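How to budget for hand-held grippers without being talked into twice as much

Cosard's price list makes this look like an afternoon's work. You pick a kit, tick the box for spares and send the order off. I have done it that way, and the money ran out in March with half the jobs untouched. What follows is slower and duller, and I would still want you to check my sums against your own.

Step 1. Write down the jobs before you look at any kit

Make a list of the objects you want handled and what must be done with each of them. Keep it to plain household things at first. A sales sheet will tell you that a gripper is "general purpose", a phrase that has never once helped me decide anything. Ask which of your objects it has been tried on. If the answer is a video of a foam cube, treat the question as unanswered.

Wide, shallow things deserve a line of their own. A plastic tray with raised walls asks a lot of two fingers: they have to open far enough to get near it, or else take one wall at a time. Measure your widest object and your thinnest edge, and put both figures next to the opening width on the data sheet.

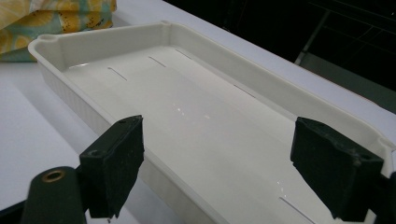 Clasby wrote in to say that opening width is the wrong place to start, and that we should have begun with the pads. Their kits all opened wide enough on paper. The money went on pad material, which they had put down as a single line of 21 pounds and ended up buying over and over.

Fair enough, though I would still measure first. A pad that grips beautifully is no use on fingers that won't go round the job. Which brings us to the spares.

Step 2. Price the parts that wear

Ask for separate prices on these:

Pads or foam, per pair
Finger blocks
Screws and inserts
The camera mount and its cable

If the seller will only quote for a full finger assembly, put that full price in your budget every time you would have written "pads". Bratu quoted us 74 pounds for an assembly when all we wanted was the soft part. They may well have had their reasons. It came out of our budget all the same.

Be wary of any stated pad life. Life doing what, on what surface, with how much dust about? I have yet to see a figure that came with those answers attached. Run one pair on your own jobs for a fortnight and write down when you would have changed them.

Step 3. Cost the table as well as the tool

The tool is the bit everyone argues over. Then someone has to buy a table, lights, storage and the objects themselves. We set aside 108 pounds for objects and it was too little. Buy cheap ones, but buy duplicates, as the shop will stop selling the one you settled on.

Soft things such as cloth bags belong on the list too. They never sit the same way twice, so each attempt takes longer to set up, and hours are money even if your spreadsheet has no column for them.

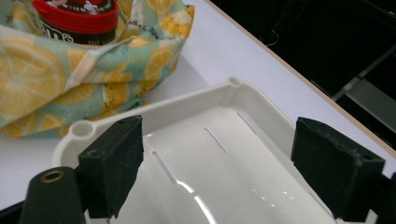 Give setting-up time its own row. Time ten attempts from start to start, including the bit where things are put back, and use the slowest three for your plan. Drusura's planning sheet assumes no gap between attempts at all. I would like to visit the place where that happens.

Step 4. Hold something back

We now keep 500 pounds out of the first order. It isn't for anything in particular, and you will be asked to justify it. Say that the first order is a guess. If that doesn't go down well, split the purchase in two and make the second half depend on the fortnight's trial.

Step 5. Ask for the returns terms in writing

Check who pays the carriage, and whether a used pad counts as a used kit. Two of the three sellers we asked gave a different answer on the phone from the one in their terms. Go by the terms.

Last changed 18th June. The prices are the ones we were quoted, before VAT.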